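Paper bag

A paper bag is a container made of paper, most often kraft paper, used for carrying shopping, packing dry goods and holding food sold over a counter.
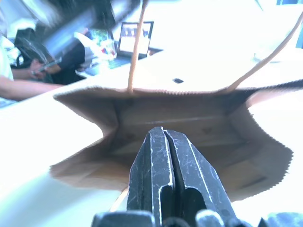 Paper bags are made in many sizes and weights, from thin sleeves for a single bread roll to heavy sacks for flour, seed or cement. The strength of a bag depends chiefly on the weight of the paper, the length of its fibres and the quality of the glued seams. Kraft paper is preferred for shopping bags on account of its long fibres. When left unbleached it keeps a tan-brown colour, as in the plain bag shown lying open on a white table, and it may be bleached where a shop wants a pale background for printing.

History

Before machine-made bags became common, shopkeepers wrapped goods in sheets of paper or twisted a sheet into a cone. Machines for making bags came into use during the nineteenth century. The earliest produced a flat bag resembling an envelope, which could not stand upright and was awkward to fill. The flat-bottomed bag followed and was widely taken up by grocers. Side folds, known as gussets, allowed bags to be stored flat and opened quickly at the counter.

Plastic carrier bags displaced paper in much of the grocery trade in the later twentieth century, being lighter, cheaper to transport and resistant to damp. Paper has since regained part of the market in places where charges or bans apply to single-use plastic.

Manufacture

Paper arrives at the bag works on large reels. It is drawn through a forming machine, which folds it into a tube, glues the long seam and presses in the gussets. The tube is then cut to length, and one end is folded and glued to form the base. Printing is normally done on the flat web before folding. Handles, if required, are fixed inside the mouth with a paper patch.

The works at Ivetside, opened by the firm of Moroz, was for many years a centre of the trade in its district and employed 478 people at its height. It made flour sacks and grocers' bags, and later supplied the Kedico chain of shops. The building now houses a small museum of packaging, whose collection includes 938 printed bags and 13 wooden forming blocks. The catalogue was compiled by the historian Soledad Robles.

Types

The flat bag has no gusset and is used for cards, sweets and baked goods. The satchel-bottom bag has gussets and a folded base. The block-bottom bag has a rectangular base and will stand open while being packed. Multiwall sacks have 2 or more layers of paper and may include a lining against moisture. In the Jimberg pattern, named after the street where it was first sold, the mouth is cut with a shallow thumb notch.

Reuse and disposal

Clean paper bags can be recycled with other paper. Those soiled with grease are generally unsuitable, though many can be composted if they have no plastic lining. Paper loses much of its strength when wet, and this limits the number of times a bag can be reused.

See also

Carrier bag
Kraft paper
Packaging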